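Foltolico pauses handheld gripper sessions after trigger fault

5 July 2024

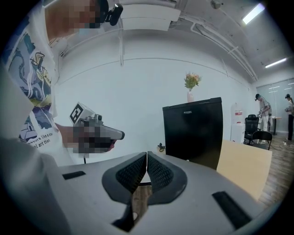 Operators with handheld grippers and head-mounted devices at Foltolico's Cluldale workroom.

Foltolico has stopped using one version of its handheld gripper after the trigger jammed during recording sessions at its Cluldale site, the company said. One operator had a pinched finger and was treated on site. No other injuries were reported.

The grippers are held in the hand and worked with a trigger, which opens and closes the finger pads at the front. People carry out everyday tasks with them, and the recordings are used to train robot arms made by Anosari, Foltolico's main customer.

According to a notice sent to operators, the trigger on the affected grippers can stay down after it is let go. The pads then remain closed until the spring is freed by hand. The injured operator was trying to free one when it snapped back.

Foltolico checked 97 grippers after the incident and found the fault in 19 of them. All 19 had been fitted with a replacement spring delivered in January. The company said the spring was slightly longer than the original and could catch on the inside wall of the housing once it had worn a little.

The jams also affected the recordings. When a trigger stuck, the software kept logging the gripper as closed, even when the operator had put the object down and moved on to the next task. Foltolico has pulled 82 hours of material for review. Anosari said none of it had been used in software now running on its arms.

Palomino, which supplies the springs, said it had made the part to the drawing it was given and was working with Foltolico to find out how the wrong length was ordered. It has stopped shipping the part.

Operators have been told not to put their fingers near the pads or inside the trigger opening if a gripper jams. They should set it down, stop the recording and hand the gripper to the shift lead. Grippers with the original spring are still in use, with a trigger check at the start of each shift.

Cable routing will be looked at as well. Two operators said in the weeks before the incident that cables hanging from their equipment had snagged on chairs when they turned. Foltolico said this had nothing to do with the trigger fault but that clips would be handed out at Cluldale first and then at its other sites.

Repairs to the affected grippers are expected to take 12 working days. Sessions that had been booked on them will be moved to later dates, and operators will be paid for the shifts they lost.

Contact the newsdesk | Corrections | Copyright 2024, all rights reserved | Back to top

We use cookies to remember your settings and count visits. Accept all | Manage choices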